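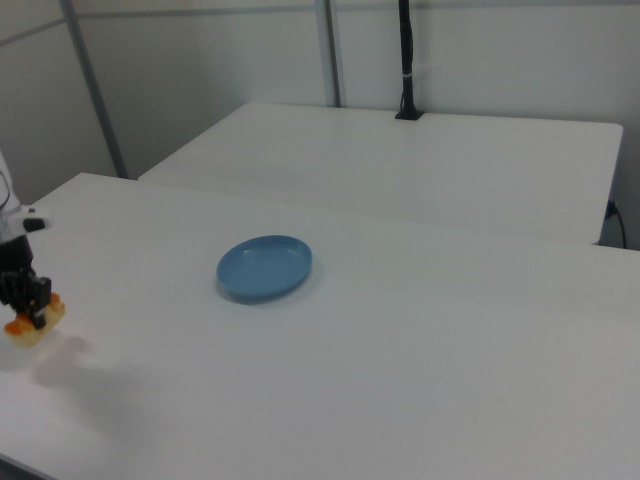 Figure 8. White table with the blue plate set down and the food piece to one side.

8. Laying out a single place on the Ferach table

This section covers the layout of one plate and one food piece on a white Ferach table, item 803 in the Raltville catalog. Complete section 7 (Leveling and joining tables) first.

8.1 Preparing the top

1. Clear the near table of all loose items.
2. Wipe the top with a damp cloth and dry it. Do not use scouring powder.
3. Check the gap between the two tables. An open gap is normal where the tables are not joined with the Shokri strip.

CAUTION: Do not set a plate across the gap. The tops can shift separately when leaned on.

8.2 Placing the plate

1. Set the blue plate near the middle of the top, rim up.
2. Keep the rim at least 43 cm from any table edge.
3. Press lightly on opposite sides of the rim. If the plate rocks, wipe the underside and repeat.

NOTE: Leave the plate empty at this stage. The food piece is added in 8.4.

8.3 Placing the food piece

1. Lay the piece on its side on the bare top.
2. Leave a clear space of 40 cm between the piece and the plate.
3. Keep the area between them free of napkins and flatware.
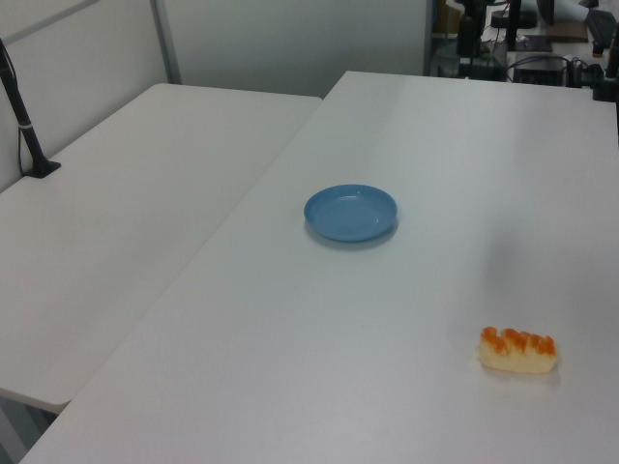 Figure 9. Empty plate and food piece on its side, with open table between them.

The piece has a pale body and a bumpy orange top edge. Handle it by the pale body. Crumbs or grease on the top must be wiped off before going on.

CAUTION: If real pastry is used, discard it after the layout. Do not return it to the container.

8.4 Moving the piece to the plate

1. Lift the piece clear of the top. Do not slide it.
2. Lower it onto the flat part of the plate, inside the rim.
3. Wipe the spot where it was lying.

For replacement plates, see the Clukedlow parts list in Appendix B.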